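Vurkberg Allotment and Garden Society
Minutes of the May meeting, held in the small hall

Present: Abena Antwi (chair), Seidu Abugri, Salamatu Mahama, Princess Tagle, Abdul-Rahman Sowah (minutes), and a very good turnout of members, several of whom had come straight from their plots and were kind enough to leave their boots in the porch.

Apologies: the Osei family, who are away until the end of the month and send their love to everybody, and ask if whoever is nearest would please open their greenhouse in the mornings.

1. Welcome

Abena opened the meeting at 7.15 and said how lovely it was to see so many faces after such a wet spring. She welcomed our new plot holders and hoped they would not be put off by the state of the bottom path, which would be coming up later (and did, at some length). The urn was slow again, so tea was served during item 3 instead of before item 1.

2. Minutes of the last meeting

Agreed, with one correction. Seidu pointed out that he had offered to lend his rotavator, not to give it, and would like this made clear before anybody else rings him up. The minute-taker is sorry for the muddle.

3. Money

Princess went through the accounts. We have £1,022 in the bank with all the rents now in, bar one which is promised. The seed order came to less than we feared, and the plant stall at the church did well even though it rained for most of the morning and the tomatoes had to be moved under the lychgate. Salamatu asked if the insurance had gone up again. Princess said it had, a little, and that she had rung round and could not find anything better for a site with a pond on it. The meeting thanked her for her patience on the telephone.

4. Water

This took up a good part of the evening. The tank by the top gate is leaking at the seam and has been patched twice. Seidu has had a look at a new one from Bimine, which would hold more and has a proper lid, and he passed round the leaflet. There was some feeling that the tank could be mended a third time, and some feeling, just as strong, from those whose plots sit directly below it and who have been gardening in a bog since March. After a good airing of views it was agreed to buy the new tank. Seidu will order it and let people know when hands are needed to shift the old one.

Members were reminded, with great affection, that hosepipes are for filling cans and are not to be left running while one goes to chat to a neighbour.

5. The bottom path

Abdul-Rahman has measured the bad stretch and makes it 46 paces from the compost bays to the hedge. Woodchip was put down last year and has more or less vanished into the mud. He suggested laying old carpet first, but Salamatu was firmly against it, having once spent a whole summer picking nylon threads out of her carrots. Cardboard was thought a better idea. Would everybody please save large boxes, flattened and with the tape pulled off, and leave them in the shed where they will keep dry. A working morning will be arranged when the chip has been delivered.

6. Waiting list

There are 4 names on the list and 3 half plots likely to come free in the autumn. Abena will write to them all. One of the applicants has asked if bees are allowed, and the answer is yes in principle, but we would want a chat about where the hive might stand, as the Buvano Lane side is very close to the school fence.

7. Slugs

Not on the agenda, but it came up, as it does. Beer traps, wool pellets, going out with a torch and copper tape were all spoken for warmly. Princess has kept ducks in mind for some years and would like it known that she has not given up. No decision was made.

8. Summer open day

Salamatu has kindly agreed to run this again. There will be teas, the produce table, the scarecrow contest and a children's corner in the hall in case of bad weather. She would be glad of scones, jam (labelled, please, with the year on it) and trestle tables. Last year we ran out of cups by three o'clock, so the cups from the church have been asked for as well. Toys for the children's corner can be left with Salamatu, ideally in a box with a lid so they stack in the cupboard.
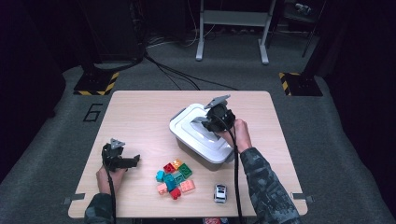

Toys and storage box on the table.

Seidu will do the signs, and has promised to spell "rhubarb" properly this time. It was agreed that the scarecrows should be up by ten o'clock and that members may not judge their own. Abena asked for somebody with a steady voice to call the raffle, and after a longish pause Abdul-Rahman said he would.

9. Any other business

The shed padlock is stiff and wants oil. A blue-handled trowel has been found by the pond and is on the windowsill of the hall. There are spare leeks, rather a lot of them, outside plot nine, and members should help themselves.

Princess asked that bonfires be kept to the evenings, when the washing along Buvano Lane has been taken in. Agreed by all.

Abena thanked everyone for coming and for staying so good-humoured through the water item. The meeting closed at 9.05, and the next will be in June, same place, with the urn switched on earlier.

Actions
Seidu: order tank, paint signs
Abena: write to waiting list, including a note about bees
Salamatu: open day, ask again about cups
Abdul-Rahman: woodchip, raffle
Everybody: cardboard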